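Last updated: Thursday

Search this blog Go

Print this post | E-mail this post

Quick one, bus in ten. Disassembly trials again, old desktops, one arm, and the question is still Nandini's: does a wrist view plus a side view beat the side view alone when the part is jammed in among cables?

Drive caddy first. Always the drive caddy.

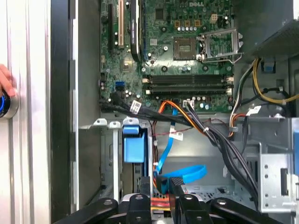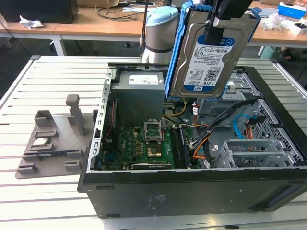 Wrist, side, wrist.
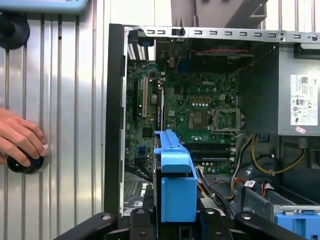
So, the result. 234 demos in the training set, 22 held-out pulls per condition. Side only got 9. Both views got 17. Bigger gap than I'd bet on (sorry Dezső, I owe you lunch). Most of the misses were the same thing, grip closes too high on the plastic and it slides. Cables mattered less then I expected, which is odd and I dont trust it yet.

Still to do: RAM, which is fiddly. Different colour caddies. Rerun with the wrist view only, shoud have done that first. Arsalan wants the grip force logged too, fair enough.

Writeup in March if the numbers hold.

Print this post | E-mail this post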